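Student project report, 2023-05-10
Automation in the canteen kitchen at Drarel: what changes for the dishwashing staff

1. Place of the study
The canteen of Drarel serves 400 lunches per day. In September the company started a test with small robot arms in the dishwashing room. The software comes from Suvex. My task was to learn how the work of the staff is changed by this test. I did not measure the technical quality of the arms.

2. Method
I visited the kitchen during the lunch shift and talked with the workers in their break. I also read the shift notebook, in which every stop of an arm is written down. During the test period the arms handled 1179 pieces of dishware.

3. Results
Before the test, one worker emptied the racks and another one checked and stacked the plates. Now the arm is supposed to take pieces out of the rack, and the worker has more time for checking. Most workers said that their wrists are less tired in the evening. On the other hand, they must wait for the machine, and this waiting was described as boring by several of them.

The checking itself is still done by hand. A worker takes a plate, turns it and looks at the bottom, where the ring can keep food remains. 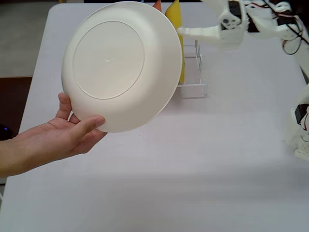
It was also mentioned that the workers got no extra pay for the new duties, for example restarting the arm after a stop or writing in the notebook. The training was 200 minutes in total, and the older workers found this too short. They learned the most from each other.

4. Open points
I could not talk with the evening shift, so their opinion is missing. The management plans to continue until 2000 more pieces are handled and then decide about a second station. I would suggest to ask the workers before this decision, and to put the notebook duties into the job description.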